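Call for participants: people who are particular about tea

Lokholm is looking for participants to spend a morning or an afternoon setting out, sorting and putting away tea things at a small wooden table. Payment is by the session. There is tea afterward, and you may drink it however you like, including wrong.

The work, briefly

You know the drawer. Every office has one, and so does every aunt. Half a box of chamomile, two loose sachets of something herbal, a packet with no name on it that came home from a hotel. The Dervishi tea service study wants to know how ordinary people bring order to that drawer, how they lay out a service for one guest or for four, and what they do when the guest changes her mind. We have our own ideas about how this should go. They have been wrong often enough that we are now paying for other people's.

A typical session starts with a divided tray, a cup and a short card telling you what the guest has asked for. You set it out. We reset the table and you do it again with a different card. There are 264 cards in the full deck -- you will not see all of them in one sitting, and anyone who asks to will be gently sent home.
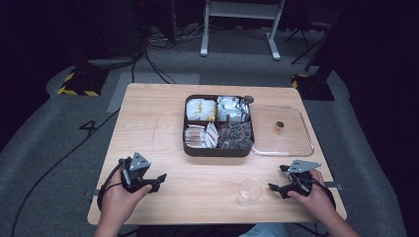 The four-compartment tray, with the cup and the clear side tray.

Loose material goes in its own compartment and stays there as far as human nature allows. Packets may be laid flat or stood on edge, and we have no official position on this, although participants certainly do. One pair spent most of a session disagreeing over whether foil packets belong at the front. They have both signed up again.

Who we want

You should be 18 or older and comfortable using both hands at table height for stretches of 20 minutes. You should be able to read a card in plain English and follow it even when you disapprove of the contents (there is a card that pairs peppermint with milk). Left-handed people are very welcome; we are short of them. Experience in cafes, hotels, hospital kitchens or large families is useful and will be recognized with an approving nod, which is not redeemable for cash.

Please don't apply if you have a serious allergy to tea, dried herbs or citrus peel. Please also skip this one if you can't stand being asked to repeat something you did perfectly well the first time. Repeating it is most of the job.

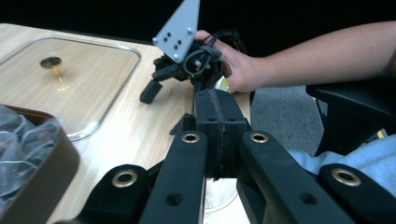 Pay is $100 per session, sent by bank transfer within two weeks. A session runs three hours with two breaks, and we offer a morning slot at 9:30 and an afternoon slot at 1:30. If you finish your cards early you are still paid in full. You will be working over a bare wooden tabletop with no cloth on it, so every dropped leaf is on public view, and sweeping up is part of the session. Long, floaty sleeves are a bad idea. So are bracelets with a lot to say for themselves. If you need to cancel, let us know by noon the day before and we'll find you another slot without sighing audibly.

We have room for 200 participants and would like to see each of you at least twice. The second visit is usually more interesting than the first, as people arrive with opinions they have been polishing on the bus. Partners, siblings and roommates may apply together, but you will be given separate cards.

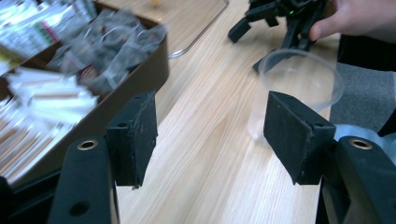 Those opinions do get used. At the end of each session there is a one-page form with a generous box marked "Other," and the wording of several cards has changed on account of what people wrote in it. The card that said "arrange nicely" is gone. So is the one that said "as usual."

Where and when

Sessions are held on the ground floor of the Drustavum building, step-free from the street, with a carpeted room and a table whose height can be discussed in advance. Bike racks are by the side door. Parking exists in theory. Sessions run through December, with more to follow if the tea holds out.

How to apply

Write to Talha Minhas, participant coordinator, care of Lokholm, with "Tea table" in the subject line. Tell us your name, which hand you favor, which slots suit you and how you would put away one lemon sachet that doesn't match anything else in the box. Two or three sentences will do. You'll hear back within a week either way.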